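Ticket 1606: picking cell, returns bench
Opened by: Wakana Nomura
Assigned to: Ridwan Pangaribuan
Status: reopened

Jul 30, 2026, Nomura: Third reopen. The arm misses small parts and stops, and whoever is on the bench walks over to clear it. Before June we had two people sorting. Now we have one person sorting and babysitting. Clika's sheet says 100 picks between stops. I logged 24 on my shift.

Pangaribuan: Reran your part list in the simulator with the new grip settings. No stops. Can we close?

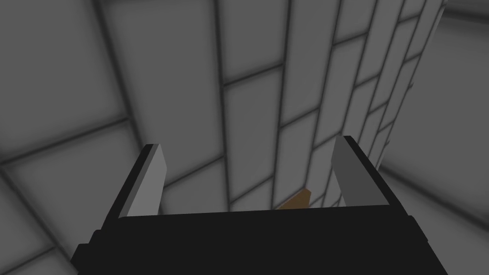 Nomura: No. The simulator was fine last time too. Riku Tanabe cleared the cell all morning and his own count still went down as low. Who fixes that number?

Pangaribuan: Not something I can change from here. Copied Sawsan Issa on the targets. For the stops, please send the fault log from the cell.

Nomura: Log attached. Leave this open until it gets through a full shift on our floor with our parts.

Pangaribuan: OK. Set to pending.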